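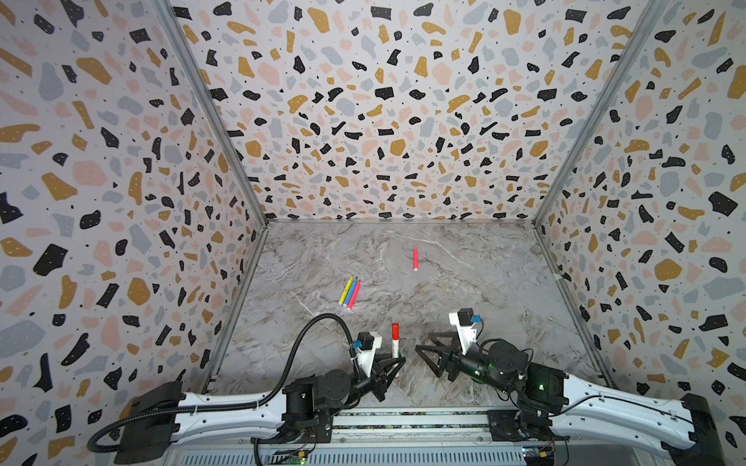 Marker tidy-up, both arms in the booth, red cap standing by the left gripper.

November, just after lunch

Back on the desk-clearing chore, which Saodah Pattinasarany keeps telling me is the fairest test we have, and I've come round to her view. Any kid can sweep up a few markers without thinking. For the arms, the upright ones are a pleasure and the ones lying down are a proper nuisance, especially when they're fanned out with their tops nearly touching like the yellow, blue and pink. You go in for one and you've got to mind its neighbours.

Target for the Tisten write-up is 100 tidy-ups on this layout. We're at 32, and I'd love to get a good run in before the Liew folks ring.

Would I let it loose on my own kitchen bench? Not yet – though I'd happily give it the pens! Saodah reckons the colour of the marble pattern doesn't bother it much, but I'd still like to try a plain grey top before we promise Pellititz anything. Ask her where the spare sheet went.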